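Tag: Workshops and Visits | Automation

Open day at the Dollholm handling laboratory 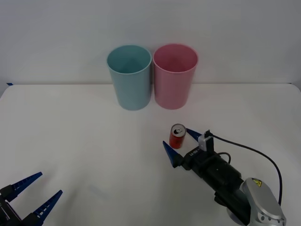

Why do two-armed robots spend so much of their training on ordinary household objects?

Household objects differ in size, weight and stiffness, and a system that has learned to manage them is better prepared for the parts it will meet on a packing line. They are also cheap to replace when a grip is too firm.

The question was among the first put to staff when the Dollholm laboratory opened its doors on Jul 4, 2026. The laboratory received 205 visitors over the course of the day, a considerable increase on the previous event, which was held in December in poor weather. Groups were admitted to the demonstration area in turn, and each session closed with time for questions.

The main demonstration concerned the placing of small items into open containers. A red can was set on a white table with two plastic cups, one pink and one a pale blue-green, and visitors were able to follow the approach of the blue-fingered gripper from behind the barrier. Staff explained that the can presents a modest but useful difficulty. It is slim, it has a smooth side, and it will tip if the fingers close unevenly. The members of the Illurik project, which is responsible for the control software, described how the arm adjusts its approach from one attempt to the next.

Several visitors asked about speed. The arms were run well below their working rate throughout the day, in keeping with the laboratory's rules for public sessions -- a point which the younger visitors received with some disappointment. A recording of the same task at full rate was shown in the lecture room.

The afternoon programme included a talk from our partners at Bultlow on the use of paired arms in food packing, and a longer session on maintenance given by the Marinescu workshop. The latter was fully booked, and 19 people were placed on a waiting list. It will be repeated for them in the autumn, and invitations will be sent by post.

The laboratory wishes to record its thanks to the neighbouring premises for the use of their car park. Visitors who left belongings in the cloakroom may collect them from reception during office hours. An umbrella and 2 pairs of reading glasses remain unclaimed.

School groups of up to 50 pupils may apply for a separate visit. Applications should state the age of the pupils and any access requirements. The ground floor is step-free throughout; the viewing gallery is reached by stairs only.

Comments

gantry_fan
Very good day out. The maintenance talk was the best part for me, could the slides be put online please?

Mrs P.
My grandson has talked about nothing else. We could not hear the speaker at the back of the lecture room though -- a microphone would help next time.

tolworth72
Are the umbrellas kept at the main reception or the side one? I think it is mine.

Contact the Dollholm newsletter office | Copyright Dollholm 2026 | Back to top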